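How do I correct my party registration before a local primary?
Posted in Voting and Local Government

Catrin Lewis
Hello all, and thank you in advance for reading this, I know I tend to go on. We moved to Odport in February, and when I registered at the town clerk's office I left the party line blank, mostly because I had a line of people behind me and got flustered. My new voter card came and it says "unaffiliated." Now there are two people running in the primary for our council seat, and I'd really like a say in it. My neighbor tells me I've missed my chance and my sister (who lives in another state, bless her) tells me I can just show up. Who's right? The clerk's line has been busy all morning.

Hammad Ghumman
Welcome to town! Your sister may well be right about her own state, but the rules are different everywhere, so please don't go by her. Our primaries are closed, and an unaffiliated voter has to pick a party by the deadline, which the clerk posts as 22 days before the primary. I went through the very same thing when we came here from Caron – I filled out the change form at the counter, and it took 9 minutes, most of it spent hunting for a pen that worked.
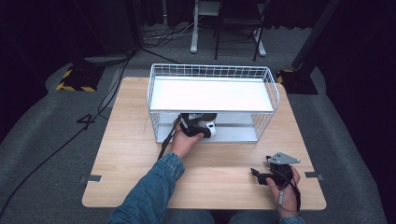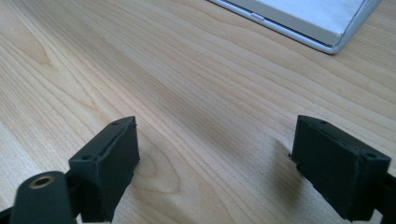
Can I still vote in the general election if I stay unaffiliated?

Everyone on the rolls gets the same ballot in the general election, whatever their card says. The party line only matters for the primary, so if you do miss the deadline you'll still be able to vote for council later in the year.

One more thing, Catrin: ask for a stamped copy of the form and hang on to it. Mine took a while to show up in the online lookup, and it was nice to have something in my hand.

Bonifacio Mateos
go in person, the phone is useless before 2. side door if the front one is locked

Harvey Sandhu
I'd second going in person. That council seat was decided by fewer than 400 votes last time, so it's well worth the trip – and do check that your street address is right while you're there, as they had mine down under the wrong ward for ages.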